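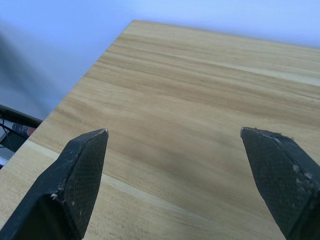
How many people will the new Holtthorpe arena hold when the regional handball finals come in August? The full plan is 473 seats in the main stand and 285 in the smaller one across the court, and the organizers mean to sell all of them.

I went to the open day to see how close they are. The doors opened at 8 in the morning and people were let in by groups, each one walked through by a member of the finals staff. Ours was led by Noemi Benedetti, who runs the ticket side. She had a folder of floor plans and let anyone look at it who asked.

The main stand is finished. The seats fold, the rows are steep, and the sight lines are good even from the back corner, where I sat for a few minutes. Legroom is tight. The man next to me was tall and had to turn sideways. The smaller stand had its steps in but no seats yet. Those come from Marchetti and were due at the end of the month, according to the plan sheet by the door.

The court itself was covered with sheeting, so we stayed on the walkway. The floor underneath is meant to be laid, tested and played on by two youth teams before the finals. I asked what happens if a test goes badly and was told there are 30 days between the last test and the first match.

Then we were taken down to the locker rooms. There are four, all the same size, with the referees' room at the end of the hall. The doors are wide enough for a stretcher and the medical room is directly across from the court entrance. At the old arena players had to be carried up a ramp and around the ticket hall, so this was one of the first things changed in the design.

Entry was the part most of our group wanted to hear about. Tickets will be sold through Zallex, by phone or at the counter, with a timed slot for getting in. The slot only covers the gate. Once you're through you can sit down whenever you like. Bags have to fit under the seat. Stavora has the food contract for both stands and will run two counters, one hot and one cold — the menu wasn't up yet.
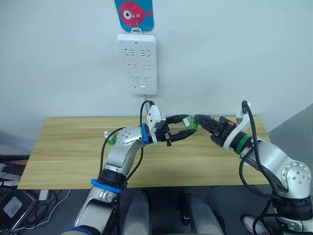 Jahangir Jayasinghe doubted the timed slots would hold up. He said fans of the away teams come in on the same two buses and would all be at the gate together, whatever was printed on their tickets. Benedetti answered that the bus parties would be given their own gate on the north side. He asked if that gate was built. It has been, but the path to it is still gravel, and paving is planned for the week after the seats go in.

Parking is going to be a problem. The lot is small and half of it is set aside for team vehicles and broadcast vans. The town is putting on a shuttle from the train station, starting two hours before the first match each day and running until an hour after the last. I walked it instead and it took about 8 minutes, flat the whole way, with one busy road to cross.

The last stop was the press area, a long desk on the upper level behind the main stand. It has a clear view of both goals. The scoreboard is off to the left and you have to lean to read the clock, which I mentioned. Someone from the building crew wrote it down.

Ticket sales for the group matches open first, with the semifinals and final held back until the teams are known. Prices were not given out. There is a second open day planned once the floor is down, and you sign up for it at the front desk.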